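Groove Condition and Backspin on Short Wedge Shots
Student project report, Druvdale College, Sports Equipment Technology

1. Introduction

The grooves on a wedge carry grass, sand and water away from the contact area between the face and the ball. When they are full of soil the face behaves more like a smooth plate, and the ball tends to leave higher and with less backspin. Most golfers know this in general terms. This project set out to measure how large the effect is on a short pitch shot, and whether a quick wipe with a towel is enough to bring the spin back.
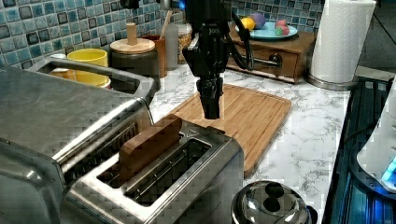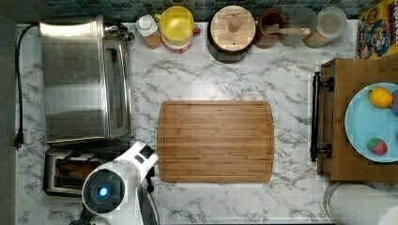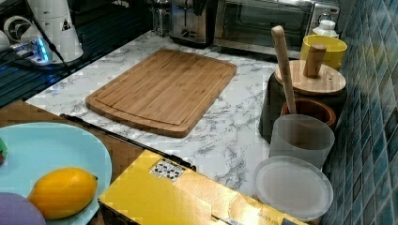
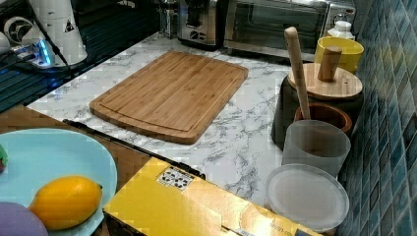
The shot chosen was a partial swing to a flag on the short practice range. Full shots were left out because the ball is pressed harder into the face, and the groove edges then play a smaller part compared with loft and club speed. Chips from the edge of the green were left out for the opposite reason: the spin readings were too low to separate from measurement noise.

2. Equipment

Two wedges were used, one made by Fuson and one by Inden. Both had the same stated loft and the same length. The Fuson has a cast head with a plated finish and grooves cut after casting. The Inden has a forged head with an unplated face, which had started to show light surface rust by the time testing began in August. Both clubs were bought used. The grooves were checked with a depth gauge and showed no rounding at the center of the face. The Inden had slightly more wear toward the heel, where no test shots were struck.

All balls were the same urethane-covered model from the same box. A ball was retired when its cover showed any visible scuff. Spin, launch angle and ball speed were recorded with a Nazari launch monitor placed behind the hitting position. The unit was leveled at the start of each session and checked again at the end.

3. Groove conditions

Each club was tested in 4 conditions.

Clean: grooves brushed with a nylon brush and water, then dried with a cotton cloth.

Damp: clean grooves, with water applied to the face from a spray bottle right before the shot.

Packed: grooves filled with moist topsoil, pressed in with a flat plastic card, leveled with the face and left to dry.

Wiped: packed grooves, followed by a single firm pass of a dry towel from heel to toe.

The packed condition is more severe than what is normally found after one shot from fairway turf. It was chosen because it could be repeated. An earlier attempt to dirty the face by hitting a practice shot from bare ground gave a different fill pattern every time and was dropped.

4. Procedure

All shots were hit by the same player, a low-handicap member of the project group. A swing machine was not available. To limit the effect of fatigue and of changes in weather, the conditions were mixed within each session and the clubs were switched after every block of 5 shots. The ball was placed on a hitting mat so that no extra grass could get between the face and the ball. The player was not shown the launch monitor screen during a block.

A shot was rejected if ball speed fell outside the window agreed before testing, or if the impact mark on the face tape was off center. Face tape itself changes friction, so it was used only in the warm-up blocks to confirm the strike pattern. During the recorded blocks, the strike position was read from a dry-erase mark drawn on the ball. After rejection, 62 shots were kept for analysis.

5. Results

Clean grooves gave the highest mean spin for both clubs. The packed condition gave the lowest of the dry conditions, and the difference was well outside the shot-to-shot scatter. Launch angle moved the other way: packed shots came off noticeably higher than clean ones at the same ball speed. The player described these shots as sliding up the face, which agrees with the readings.

The damp condition was the least consistent. Some shots were close to the clean values and others fell below the packed values. The amount of water left on the face at impact was not controlled well enough. The spray bottle was held at a fixed distance, but the time between spraying and striking varied.

Wiping recovered only part of the lost spin. On the Fuson, the towel cleared the flat areas of the face and left most of the soil in the grooves. On the Inden the result was similar, with slightly better recovery, possibly due to the rougher face between the grooves. The difference between the clubs in this condition was small, and more shots would be needed to support it.

6. Sources of error

The main source of error is the player. Attack angle was not measured, and a change in attack angle affects both spin and launch. The ball speed window removes the worst cases but does not correct for delivery. Over 2 sessions the air temperature also changed, which may have altered the hardness of the ball cover.

The launch monitor reports spin from the early part of the flight. On a few packed shots it returned a value marked as estimated. These were removed along with the off-center strikes, and the packed mean may therefore be slightly too high.

Soil type was not varied. The topsoil used came from the beds beside the range and has a fair amount of clay in it. Sand would probably fall out of the grooves more easily.

7. Further work

The wiped condition should be repeated with a brush, a wet towel and a tee used as a pick, with the mass of soil left in the grooves weighed after each method. The damp condition needs a fixed delay between spraying and impact. If a swing machine can be borrowed, the clean and packed blocks should be run again first, as these give the clearest reference for the remaining tests. A comparison from short rough was planned but could not be completed before the range closed for reseeding.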